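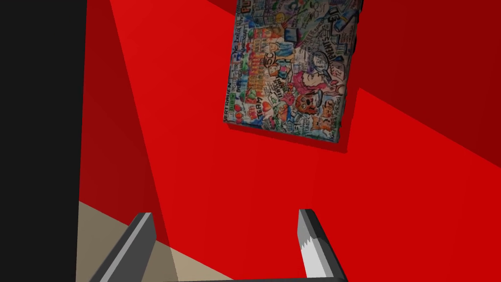 Wrist view in sim, fingers open, poster wall behind.

Monday, by Gunārs Hunt
Filed under: Teleop / Sim / Demonstrations

Spent the morning on the hand controller mapping for Kinden, then recorded demonstrations until mid-afternoon. Everything was in simulation. The real arm stays powered down until the joint limit check in Limetent is merged.

Mapping

The old mapping took controller rotation as absolute. Any offset between my wrist and the simulated wrist at clutch-in became a jump on the first tick. Changed it to relative: on clutch press, store both orientations, then apply only the difference. The jump is gone. What remains is slow drift in pitch. Each time I clutch out to rest my arm, I come back with my hand held a bit lower, and compensate by tilting up. After four or five clutches the gripper points well above horizontal while my own hand feels level.

It is easy to miss from the external view, where the arm is small and the gripper angle is hard to judge. The wrist view shows it at once. When the fingers have the wall and the coffered ceiling between them, the pitch is wrong for any table task. I now keep the wrist view on the left monitor at full size.

Tried a pitch reset on the thumb button. It levels the gripper over half a second. Usable, but if it fires in the middle of a recording the policy will learn it as part of the task, so I blocked it while the recorder is on.

Recording

Target for the day was 154 demos of the reach-and-return task. Got there, with some waste. Length limit is set to 1654 steps per episode and only two runs hit it, both when I lost track of where the gripper was facing and had to turn most of the way around to find the table again.

Procedure as it stands:
1. Load room, home the arm, open fingers fully.
2. Clutch in with forearm on the rest.
3. Recorder on. Wait for the tone before moving.
4. Reach, hold, return. No re-clutching during the hold.
5. Recorder off, mark keep or drop right away.

Step 5 matters more than I expected. I left the marking to the end for the first batch and could not tell from the file names which ones I had fumbled. Replayed the lot at double speed to sort them.

Open question about idle time at the start. Between the tone and first motion I wait anywhere from a blink to several seconds, depending on whether I am drinking coffee. Trimming by joint velocity threshold works on clean runs, but hand tremor gets past the threshold on others – need a low-pass before the trim.

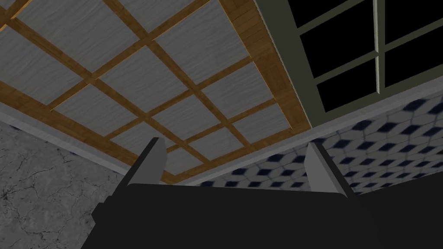
Textures and camera pose

The high-pitch views have one side effect worth noting. With the wrist tilted up, nearly all the detail the encoder gets is from the room: beams, wall pattern, poster. The gripper fills much of the bottom of the frame but is mostly plain, and the workspace is absent. Avotiņš showed the same thing last month, where a policy had latched on to a wall and failed when the room was swapped.

Plan is to sample a new room per episode and drop segments where pitch stays above the limit for more than a second. Limit not chosen yet.

To do

- Low-pass filter before idle trim.
- Log clutch events as their own channel. At present they have to be inferred from gaps.
- Pitch readout on the wrist overlay, plain number, top corner.
- Ask Selosard whether their controller firmware can report its own tilt.
- Rerun the first batch with the forearm rest moved back a notch.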